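Checking your simulated cameras before you train a perception model

Prerkero tooling notes, 2022-08-02

In this tutorial I explain how we check the rendered cameras of a kitchen task before any training is started. I use Claluton for the control part and Hepburn for the rendering, but the steps are nearly the same with other tools. You need a working scene file, one recorded episode and a little patience.

Why do it at all? In our first attempt we rendered 639 episodes in one night and looked at them only afterwards. The detector was learning the shadows of the arm as if they were objects. We had to render everything again, and it cost us the whole month of September last year.

Step 1. Fix the random seed

Set the seed to 21, or to any number you like, but write it in the config file and not on the command line. If the seed changes between two runs, you cannot compare the pictures.

Step 2. Replay the episode without physics

Load the recorded joint positions and play them back with the physics switched off. In Claluton the option is called replay_only. The objects must follow their recorded poses also. If you forget this, they will stay where they were at the start, and the gripper will go through them.

Step 3. Save one still from each camera

Choose a time step in the middle of the episode, when the arms are over the counter. Save the still at full size, with lights and shadows on. Do not use the fast preview, it leaves out the soft shadows and these are exactly what we want to see. 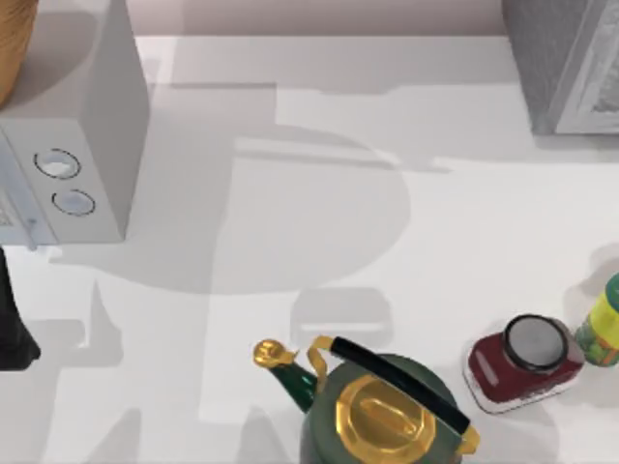

First the view from above, then a close one. 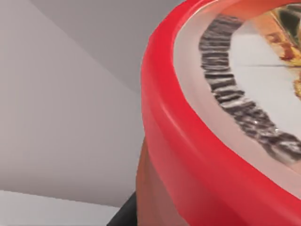
Step 4. Read the stills with three questions in mind

Does a shadow cover the place where the detector must find something? On the counter in the first still there is a big soft shadow, and no arm is visible to explain it. A mask made from the arm's own geometry will not remove it. You must either train with such shadows or give the planner the poses from another camera.

Is the object too near? In the second still only a part of the red rim is in view. A box detector which expects the whole object will give a low score in such a case. I lower the weight of this camera when the distance is under the limit in the config.

Are the near and far clipping values correct? When the near value is too large, the front of a close object disappears.

A comment from Kikismont asked whether it would not be simpler to switch off the shadows completely, as the depth channel does not need them. For depth only, yes, I agree. But our detector takes colour too, and on the real counter the lamps cannot be told to make no shadow.

Step 5. Render a small batch

Take 4 episodes, render them with all cameras, and run the detector on them. Look at the frames with the lowest score first. If the same camera comes again and again, go back to step 3 and change its position or its weight.

Step 6. Start the long run

I limit one job to 2000 frames. A job which fails is then quickly repeated, and the log file can still be opened in a normal editor. Keep the config file in the same folder as the output.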